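Filed under: Home & Garage > Race Weekend Hacks

Last updated: October

I've been marshalling and spannering at the Drotside kart track for 13 seasons now, and my laundry has suffered for every one of them. So, a few things I've picked up for getting race suits and gloves clean (and keeping them that way for at least a lap or two!).

Rubber marks first. Scrape off whatever you can with an old loyalty card before any water goes near it. Then work in a bit of plain dish soap with a soft toothbrush, leave it for 5 minutes and rinse cold. Check the label on the suit before you try anything stronger – mine says no bleach and no softener, and I do as I'm told.

Gloves get turned inside out and hung by the cuff. I used to chuck mine on the heater at our Edness place and they went like cardboard, colour and all.

Visors: lukewarm water, a wet microfibre laid over the bugs, and a cup of tea while they soften. Don't rub! I ruined a tinted one at the Drusgate enduro by going at it with a paper towel and I'm still cranky about it.

Helmet liners, if they come out, get a hand wash in baby shampoo and 3 rinses. They take ages to dry, so do them the night you get home, even if you're knackered and it's gone 7.

Oh, and lay your kit out on the bed the night before you leave. I've driven all the way to Nishad without boots.

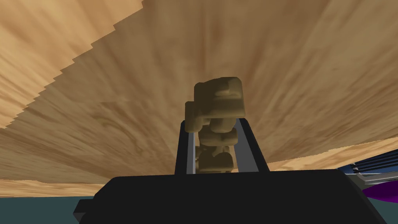
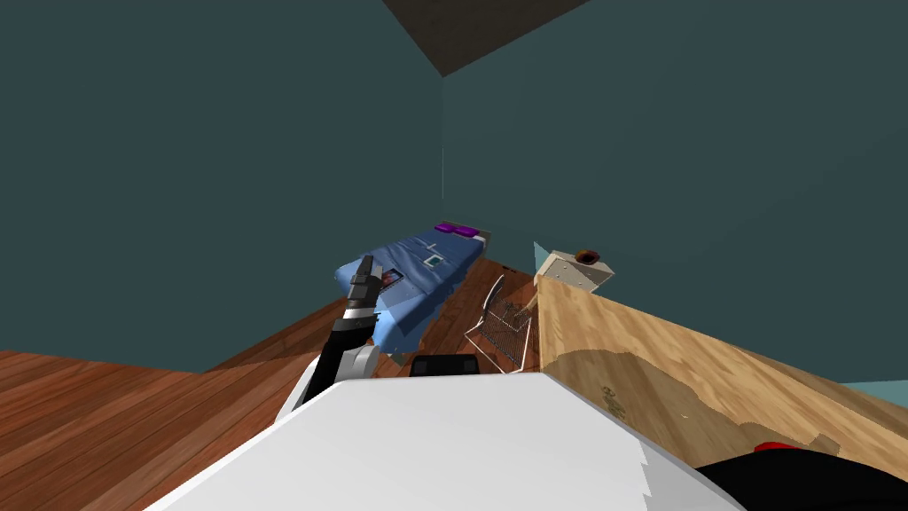

Timber grain, and a bedroom in teal and blue (second picture).

We use cookies to remember your preferences. Accept | Manage settings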